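### 3.2 What the students did with the stories

I should say up front that I came to this part of the study as a teacher first and a researcher second. My own classroom is where the idea started, and I still think like somebody who has to fill the hour after lunch. So when we set up the guest speaker sessions at the Vevine school, I wanted to know one plain thing – do kids remember more when the person telling them about an event was there for it?

We had 19 students in the group, all in the same history elective. They heard 2 talks, one from a former flood rescue worker and one from a retired bus dispatcher who was on shift during the same flood. (The dispatcher was the bigger hit, which I did not see coming!) After each talk they had 10 minutes to write down whatever had stuck with them, with no prompts and no grading.

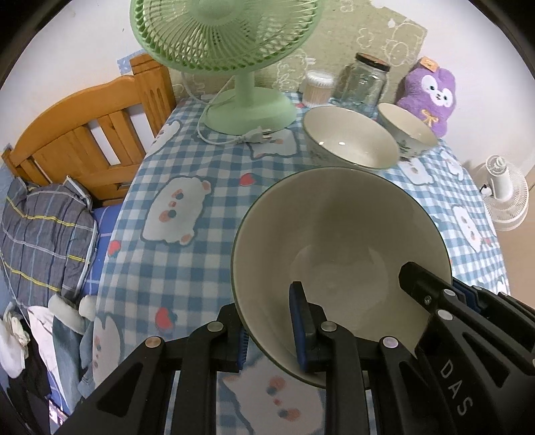

**Figure 4.** Round bowl with a dark green rim, held above a table by two black grippers.

Once everything was typed up we had about 4000 words of student writing. I read all of it on a Sunday, and then I read it again with the Zelenák coding sheet next to me, marking each sentence as a fact, a feeling or a question. The facts were thinner than I'd hoped. Dates got mixed up, and several students moved the bridge closure to the wrong side of town. But the questions were wonderful, and there were so many of them after the dispatcher's talk that I ran out of room in that column.
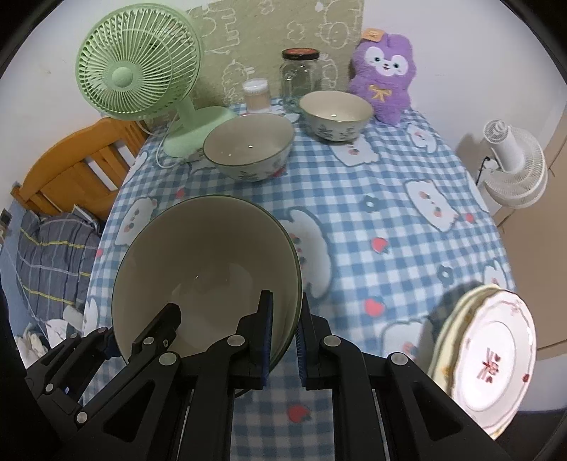
I also went back and forth on whether to count a sentence like "I would have been scared too" as a feeling or as a kind of question, and in the end I put it under feelings and left a note in the margin. A second reader from the Korovent office coded the same pages without seeing my marks. We disagreed mostly on those "too" sentences, so I report them separately in the next section and leave them out of the totals.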